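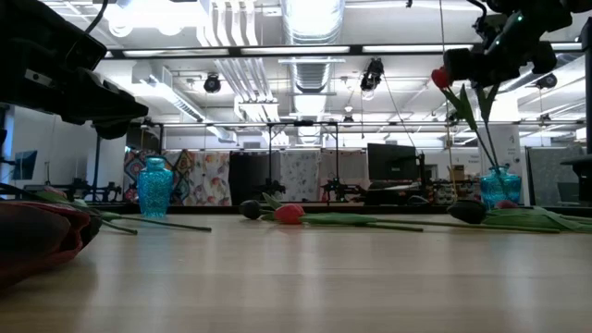

Wenjie Mao has kept the rainfall and flood records for the Birkthorpe valley for long enough to have replaced every gauge in it at least once. The work is part-time and paid by the day. It covers the stretch of the Cirillo beck between Birkthorpe and Brurnthorpe, where the channel narrows above the road bridge and where most of the trouble has been.

We spoke on a Wednesday, after the morning readings had been entered. I asked first what the readings were for, given that river levels are measured automatically in most places.

"The automatic sensor gives you level at one point," Mao said. "It sits on the bridge at Brurnthorpe. By the time it shows a rise, the water is at the bridge. I want to know what fell on the hill and how long it took to come down."

There are 3 manual rain gauges in the valley, all of the plain copper type with a five-inch funnel and a glass measure inside. The highest is on the shoulder of Clirkumier, 479 metres above sea level, and is read weekly in summer. The other two are read daily. Mao does not regard the manual gauges as a backup to anything.

"A tipping bucket under-reads in heavy rain. The bucket takes a fraction of a second to tip, and while it is tipping, water is going in that doesn't get counted. In drizzle it doesn't matter. In a cloudburst you can lose a noticeable amount, and the cloudburst is the one you wanted."

The correction is simple in principle. The total from the tipping bucket is compared with the total in a manual gauge standing beside it, and the difference is shared out across the wettest minutes. Mao does this by hand on a spreadsheet and marks every altered value in a separate column, with the original kept next to it.

"People overwrite. Then in ten years someone finds a better method and there's nothing to apply it to."

Siting takes up more of the conversation than I had expected. A gauge should stand at least twice as far from an obstacle as the obstacle is high, and the rim should be level. The lower Birkthorpe gauge met the first condition when it was installed. A line of alders has since grown up on its western side, and the catch in westerly wind has dropped. Mao first noticed this as a drift against the Brurnthorpe figures and went to measure the trees afterwards.

"I could have moved it that week. I left it where it was and put a second one in the open, and ran both for a year. Otherwise you have two short records and no way of joining them."

The question most residents ask is how much warning they would get. Mao's answer depends on the state of the ground. With the peat on Clirkumier dry, a summer storm takes almost 6 hours to show at the bridge. After a wet month the same rain arrives a good deal sooner, and Mao declined to give a figure for it, on the grounds that there have been too few events to support one.

The older records are less tidy. Before the present series there is a set of notebooks kept at the mill, in inches, with the reading sometimes entered against the day it was taken and sometimes against the day before. Mao has been working through them by comparing dry spells, which are easier to line up than wet ones. Entries in June are the most reliable. Those for the winter months include snow, melted indoors in some years and apparently ignored in others.

I asked whether the notebooks would be added to the main series when the work was finished.

"Alongside it. Same table, different station number."

The channel itself was last surveyed two winters ago, over a length of 200 metres upstream of the bridge. Gravel had built up on the inside of the bend and the bed was higher than on the previous drawing, so the relation between level and flow had changed with it. A new rating curve was fitted from gaugings taken with a current meter, most of them at low flow. The upper end of the curve is extended by calculation.

"That part is drawn as a dashed line," Mao said. "It stays dashed until I've stood there with a meter when it's high. The next visit to the top gauge is on Saturday if the cloud lifts."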